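Slide 1. Who joins, and from where

Two towns, Plalusitz and Hosari. Of 22 recruits we traced, 11 had finished college. Poverty alone doesn't explain it.

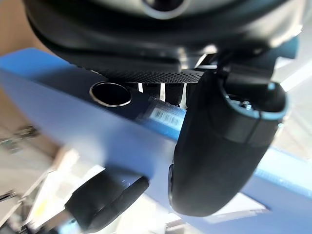 So is schooling a warning sign? The records don't support that — what they share is a recruiter they already knew.

Slide 2. Money

Small sums, family accounts.
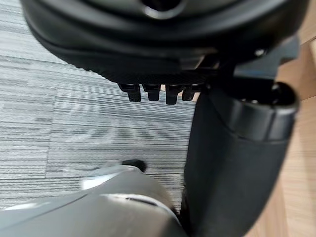
By Gareth Furnival

Bovard read 200 pages of court files. Pause here.

Slide 3. Prevention

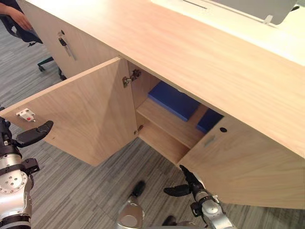 Early reports come from relatives. They need one local contact. An ordinary office will do, a wooden desk and a monitor, if someone answers.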